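Biser Maritime Incident Notes: data card

Version 3, updated 03/11/2023

Summary

Biser is a set of 1000 short news reports on naval and coast guard incidents, each labeled by hand. The reports cover collisions, boardings, warning shots, detained crews and disputes over territorial waters. All text is in English. Reports first published in another language were translated before labeling.
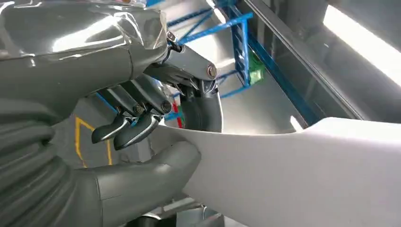

Robotic hand holding a sheet of soft white material.

What is in each record

Every record has 6 fields: report text, incident type, waters claimed, parties named, official statements quoted, and source country. The field for waters claimed can hold more than one value, as two governments often describe the same spot in different ways. We record both claims and do not pick between them.

Statements from ministries are stored as separate strings. If a statement was cut short in the report, it is cut short in our data too.

Labeling

Each report was read by 2 labelers using the Prover annotation tool. Where they disagreed on incident type, a third reader made the call – the original labels are kept in the file prover_raw.csv. Most disagreements were over ramming versus accidental collision.

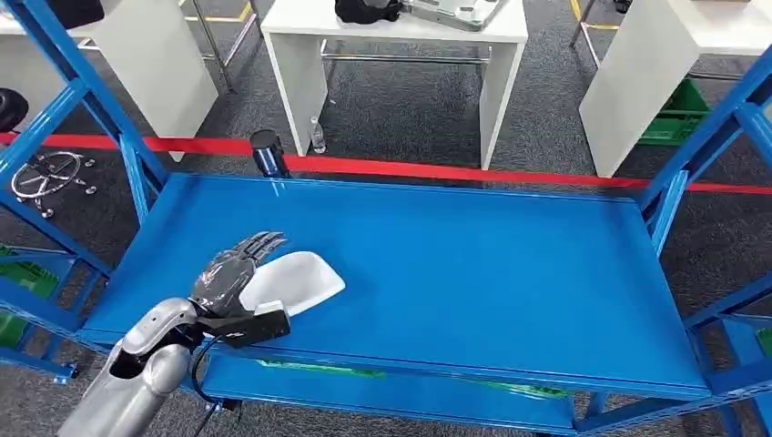 Splits follow the date of the incident, so reports on one event never end up in both training and test. The Danladi split is the default. The Flelia split holds out whole sea regions and is harder.

Known limits

Black Sea and South China Sea reports make up a large share of the set. Casualty figures are copied as first reported and were not corrected later. Fishing disputes with no state vessel present were left out.

Changes

Duplicate wire stories were removed in February. Record numbers did not change, so there are gaps.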